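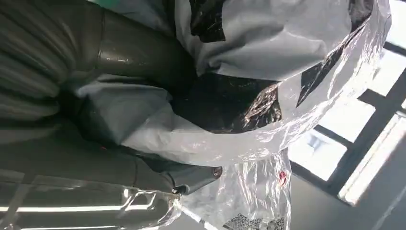 Student Projects / Manipulation

Grasping thin plastic with wrist-camera policies: project report

Group project, spring term. Submitted to the Unduvholm robotics lab course.

1. What we set out to do

Bags and plastic film are hard for a robot to pick up. They have no fixed shape, they shine, and parts of them are see-through. Most of the grasping work we read for the course used boxes, cans and other hard objects. We wanted to know whether a policy trained only on wrist camera images could learn to pick up soft packaging and move it to a bin, and how much the lighting in the room matters.

The project was a follow-up to Brunton, last year's course project, which sorted hard containers on the same arm. We kept the Brunton control code and wrote a new data pipeline, which we called Inero.

2. Setup

The arm carries a gripper with rounded, segmented fingers and a small camera at the wrist. The camera sees the fingers at all times, and during a grasp they take up a large part of the view. We left it that way. Moving the camera farther back gave a wider view but made it bump into the bin.

The objects were things we brought from home: shopping bags, clear film from packages, mailing pouches, and bread bags. Some had printing or shipping labels on them. We did not flatten anything before use. Each item was crumpled by hand and dropped onto the work surface.

Demonstrations were recorded by teleoperation. All four of us took turns, and each person used a slightly different style. One of us always went in from the side, and the rest mostly came from above. We did not correct for this, and it shows in the results.

3. Data

We recorded 2,181 demonstrations. After review we kept 1,160 for training. The rest were dropped for these reasons:

- the item was never lifted
- the recording started after the fingers had already closed
- the gripper and camera clocks did not match
- the operator stopped partway and started over

The clock problem was the worst of these. It came from a setting in Gundero, the logging tool we used, and we did not find it until 6th February. Everything recorded before then had to be checked by hand. If we did the project again we would run the time check at the start of every session.

4. Light and reflections

White bags and bright windows look very much alike to the camera. In the frame at the top of this report, the panes are nearly white from overexposure, and one edge of the bag is thin enough that the window bars show through it. The black printing on the bag is much easier to pick out than the bag itself, even crumpled past reading. The clear film is harder still. It shows up mostly as small highlights and creases.

We tried two versions of the policy. The first used the images as recorded. The second was trained with random changes to brightness and contrast, plus white patches pasted over parts of the image. Both used the same network and the same number of training steps.

5. Results

The second version did better on white and clear items. With the blinds open, the first version often closed the fingers beside the bag, on the side toward the window. The second did this less often. On dark or fully printed bags we saw no difference that we would trust.

Both versions had trouble with letting go. Thin film would stay on a finger after the gripper opened over the bin, and the policy went on to the next item as if the drop had worked. Our demonstrations had very few examples of shaking an item loose, so there was little for it to learn from. Adding a fixed shake motion after each release helped with bags but not much with film.

The mixed operator styles caused a smaller problem. When a bag lay near the edge of the work surface, the arm sometimes started a side approach, changed to a top approach, and ended up pushing the bag away - we think it was averaging between the two.

6. Limits

We tested in one room with one arm. The test items were different from the training items but came from the same kinds of packaging. We did not measure grip force, so we can't say whether the failed releases came from static, from the finger surface, or from film getting caught between the finger segments. The comparison with blinds open and closed was done on different days, and the weather was not the same.

7. Next steps

In April we plan to record a smaller set made up only of releases, including failed ones that the operator then fixes. We also want to agree on one approach direction before recording. The Inero scripts and the list of dropped recordings are in the course folder, along with the corrected Gundero settings file.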